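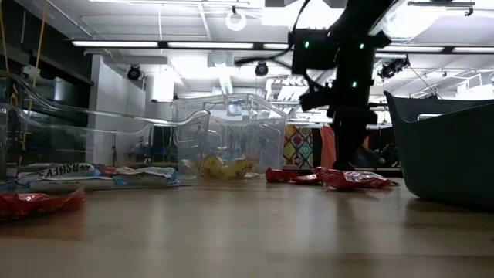
Comments (4) | Shares (20)

We lost an afternoon at Clornden to two arms that wanted the same bit of table. The job is sweet sorting: Skittles and Hershey's wrappers go into plastic bins, with both arms sharing one tabletop.

At run 113 the left arm went for a packet while the right was still reaching across. They touched, the right one stalled, and the stop took 700 milliseconds to come through. That is far too slow.
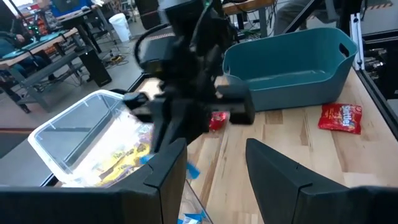

Dayana Montes thought the keep-out zone had been switched off in July and never put back. I checked the settings and she was right.

The zone is back on now. I also cut the speed wherever the grippers come close to each other.

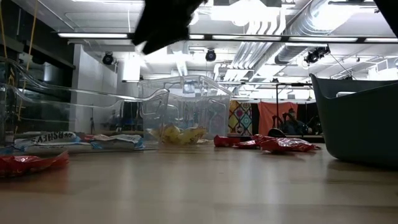

What the log showed

The slow stop was a separate fault. The stop message was waiting in the same queue as the camera data, so I have given it its own line. Heriberto Aguirre is checking the wiring as well.

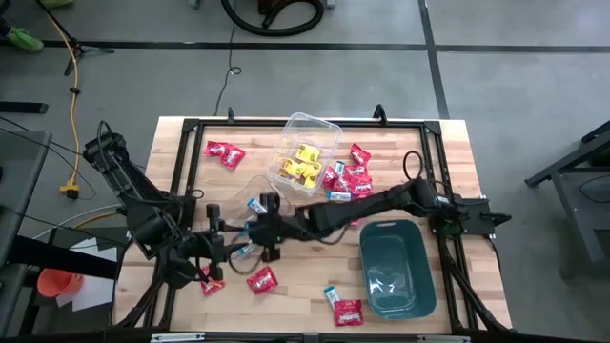
2 min read

With red packets lying on both sides of the table, either arm can end up reaching a long way over. Until the new stop has been timed properly we run one arm at a time, with a hand near the button.

This site uses cookies. Accept | Manage settings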